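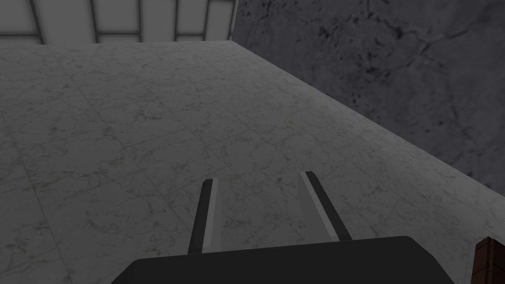
Marble texture in pale gray, carried across a broad tabletop.

Tile Overhead
What it takes to keep a hard finish on a ceiling

Most of what is written about ceramic tile assumes that gravity is helping. On a floor it is. A floor tile with a poor bond may sit in place for years, sounding hollow under a heel, before it cracks or comes up. On a wall, gravity works sideways to the bond, and a tile can slide before the mortar stiffens. On a ceiling, gravity pulls straight against the bond from the minute the tile is set until the room is torn out, and a tile that lets go has somewhere to fall.

Tiled ceilings were once common in dairies, butcher shops, train stations and public baths, all places that were hosed or scrubbed. They dropped out of ordinary house building when moisture-resistant drywall and better paints became cheap. They have come back mainly through the shower. A steam shower needs a ceiling that can take constant vapor, and owners who have paid for tile on the walls tend to want it carried over the top. From there the idea has moved into powder rooms, kitchens, wine rooms and finished basements, where there is little technical reason for it and the decision is one of looks.

Rostyslav Prokopenko has been setting tile for 29 years and works out of a shop near Talala, Oklahoma. Ceilings are a small share of his work. They take a larger share of his estimating time, because so much of the cost sits above the tile.

"People ask me what glue I use," he says. "I want to know what the joists are doing. If the joists move, the glue is not the question."

The frame first

Ceiling joists in a house are often sized for very little. Where there is only an attic above, the framing may have been designed to hold up drywall, insulation and its own weight. Drywall tolerates a fair amount of bending. Tile and grout don't. A ceiling that sags slightly in August heat and recovers in winter will do no visible harm to paint, and will open a grout joint from one wall to the other.

Prokopenko figures a thin ceramic tile with its mortar at 4 pounds per square foot on a typical job, then adds the backer board. Stone is heavier and has to be figured from the actual thickness. The total is modest next to a floor load, but it is permanent, and wood under a permanent load continues to bend slowly over time. For that reason he asks for a framing check on every ceiling where the drawings are missing, and he won't price the tile until he has it.

Where the frame falls short, the usual remedies are blocking, additional joists fastened alongside the old ones, or a second, independent ceiling frame hung slightly below the first. The independent frame costs headroom. It also separates the tile from whatever is happening on the floor upstairs, including foot traffic, and in a two-story house that is worth something.

Backer and membrane

The board has to be rated by its maker for ceiling use and fastened on the ceiling schedule, which calls for closer spacing than the wall schedule. Prokopenko regards fastener spacing as the most commonly skipped item in the whole assembly. Screws are driven into framing at every point; a screw that misses wood is pulled and the hole is patched. Construction adhesive is sometimes added between board and joist. He does not count it toward the strength of the system, and he does not object to it.

In a dry room the board can take tile directly. In a steam shower it gets a waterproofing layer with a low vapor rating. Liquid products are awkward overhead and hard to apply at an even thickness, so he prefers a sheet. The one he has used for several years is sold under the name Plolent. It comes in rolls and goes up in thinset, with overlaps pressed flat so they don't show through as ridges in the finished tile. Two people hang it. One works the knife and the other holds the loose end of the roll.

Steam ceilings should also be pitched. A flat ceiling collects condensation into drops that fall on whoever is sitting below, while a sloped one lets the water run to a wall. The slope has to be built into the framing. Trying to build it up in mortar adds weight in exactly the wrong place.

Mortar and coverage

Ordinary thinset will hold a small tile overhead if it is mixed stiff and the tile is keyed in well. It leaves no room for error. Non-sag mortars, thickened so that they hold their shape under a notched trowel, have made the work more predictable. Lurnora, a regional maker, sells a lightweight version in which part of the sand is replaced by a less dense filler. A bag covers about the same area as the standard product and is easier on the shoulders by the end of the day. The drawback is a shorter working time once the bucket is open, and in a hot room the loss is noticeable.

Coverage is the number that matters most. A tile bedded on ridges, with air between them, is held by only part of its back. Prokopenko wants 90 percent contact or better overhead, with all four corners supported, and he checks by pulling a tile from fresh mortar at the start of each batch and looking at the back. To get there he skims the board with the flat side of the trowel, combs the mortar in one direction, and spreads a thin coat on the back of each tile. The tile is pressed in and moved across the ridges so they collapse and fill the valleys.

A properly bedded tile stays up without help. Setters still disagree about props and battens. Some put a temporary strip of wood under the first row. Others brace nothing, on the theory that a tile that needs a prop has a mortar problem. Prokopenko braces the first row only when he has to start against an unsupported edge.
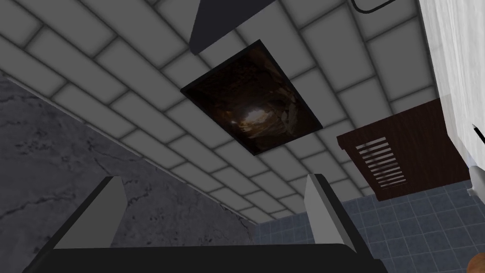

Long rectangular tile in running bond overhead, with darker gray grout and a cave view set in a thin black frame.

Layout

A ceiling is seen all at once, usually from the doorway, and often in low-angle light that shows every raised edge. Layout mistakes that would disappear under furniture on a floor have no cover at all.

The first choice is direction. Long tile should generally run with the longer dimension of the room, or away from the main entrance, so that the courses lead the eye back. Running them across a narrow room produces many short rows and a visible count of small cuts on each side. The second choice is whether the joints should meet those on the wall. Lining up a wall joint with a ceiling joint is possible only where the walls are square and plumb, and in older houses they seldom are. A deliberate break, such as a change in tile size or a plain border course, hides a difference that a straight line would advertise.

Running bond brings its own trouble. Long ceramic tiles are frequently bowed a little along their length from firing, with the center standing higher than the ends. Offset by half, the high center of one tile lands beside the low ends of two others, and the result is a lip at every joint. Reducing the offset to a third lessens the effect. So does a wider joint, or a tile with a beveled edge, where the slope of the bevel absorbs some of the difference. Zanetti, a tile importer that supplies several of the shops in Prokopenko's area, sorts its longer formats for bow and charges more for the flatter lots. He pays it on ceilings and usually not on floors.

Fixtures need to be settled before the first tile is cut. A recessed light, a speaker, an access door or a framed panel each interrupts the field, and the field should be laid out from whichever one is most prominent. If an opening is centered in the room, the rows can be balanced from its edges, and the odd cuts pushed out to the walls. Any opening larger than the joist spacing needs framing of its own. No fixture should hang from the tile or the backer; its weight belongs on the joists, with a clear gap left around the housing and filled with flexible sealant.

Grout and movement

Grout color changes the apparent scale of a ceiling more than most owners expect. A close match lets the surface read as one plane. A darker joint outlines each piece and makes the pattern the main feature, and it also makes any drift in joint width easy to see. Prokopenko asks clients to look at a sample board held over their heads, since color chosen on a counter looks darker on the ceiling, where less light reaches it.

Grouting overhead is slow and dirty. The mix is kept stiff and pushed in with a firm rubber float, in small areas. Cleanup is done with a sponge wrung nearly dry. Extra water weakens the surface and leaves pale streaks, and a good part of it goes down the installer's sleeve.

Where the ceiling meets the walls, the joint is filled with sealant and never with grout. The two planes move separately. Sealant in a steam room should be inspected yearly and cut out when it pulls away from either side.

What it costs

Labor on a ceiling runs well above labor on a wall of the same area. The setting is slower, a second person is needed for much of it, and the scaffold has to be put up and moved. Prokopenko keeps his platform at a height that puts the board just above his forehead, so that he presses upward with bent arms. He takes a break every 5 rows, and mixes the next bucket only after he has come back up and wiped the joints on the last one.

Repairs are the other cost. A single loose tile can be cut out and replaced from a stepladder, provided the owner kept spares from the same lot. He leaves a box behind on every job and writes the grout color and the membrane name inside the lid. On return visits he taps the field with the wooden handle of a trowel, row by row, and marks anything that sounds hollow with a wax pencil before deciding whether it needs to come down.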